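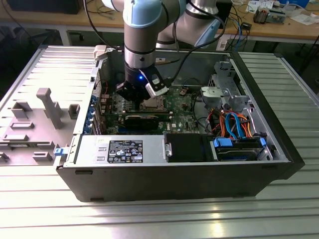
Retired desktop computers hold parts that remain useful to schools, clubs and households, and most can be recovered with hand tools and an orderly workspace. The following procedure is issued by the Rotine Equipment Reuse Program to member organisations preparing older machines for refurbishment or parts donation. It applies to office towers of the conventional pattern. A tower should be laid on its side with the side panel removed and the interior facing upward, so that the motherboard forms the floor of the case and the processor socket can be reached from directly above. The detached panel may be kept flat on the bench beside the case, provided it does not crowd the working area. Laptops and all-in-one units are covered by a separate guide.

Before you begin

Confirm that the owner has signed the release form and that any storage drive has been erased or withdrawn. Enter the asset number in the intake register. In the year to October the program received 3,274 towers, of which 352 were set aside on arrival with incomplete paperwork. These cannot be dismantled until the donor has been contacted, and they occupy shelf space in the meantime.

You will require a Phillips No. 2 screwdriver, an anti-static wrist strap, lint-free cloths, isopropyl alcohol, a soft brush, anti-static bags and a parts tray with a lid.

Disconnecting the machine

Shut the computer down, switch off the power at the wall and remove the mains lead. Hold the power button in for ten seconds. Attach the wrist strap to bare metal on the chassis. The power supply unit must not be opened under any circumstances.

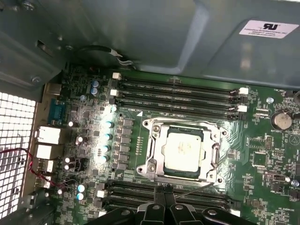 Cables should be released by the connector body and never by the wires. Where a plug has a locking tab, depress the tab fully before drawing the plug away. Stiff connectors may be eased from side to side in small movements. Label each cable that is to stay with the chassis, and photograph the routing if the machine is likely to be rebuilt.

Recovering the parts

1. Memory. Open the clips at the ends of each slot and lift the module by its edges. Bag modules singly and write the capacity on the bag in permanent marker.

2. Expansion cards. Remove the bracket screw, release the slot catch if one is fitted, and raise the card evenly. Refit a blanking plate where one is available.

3. Processor. Remove the heatsink only after the fan lead has been unplugged. Clean off the old thermal compound with alcohol, release the socket lever and swing the load plate up. Lift the processor vertically by its edges and place it in a rigid clamshell case. Do not touch the contacts of the processor or the socket.

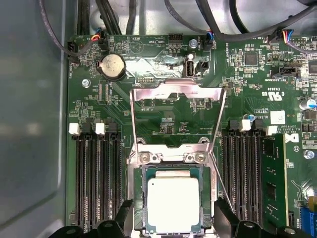 4. Motherboard battery. Release the retaining clip and remove the coin cell. Cover both faces with tape and place it in the battery container, out of the reach of children.

5. Chassis. Return all screws to the labelled tray and refit the side panel. Empty cases are stacked no more than four high.

Recording and dispatch

Complete one Zelteo parts sheet for each machine and place a copy in the carton. Untested parts must be marked as such. Queries about the parts sheet should be directed to Rami Semaan, Program Coordinator.

Page last reviewed 1/31/19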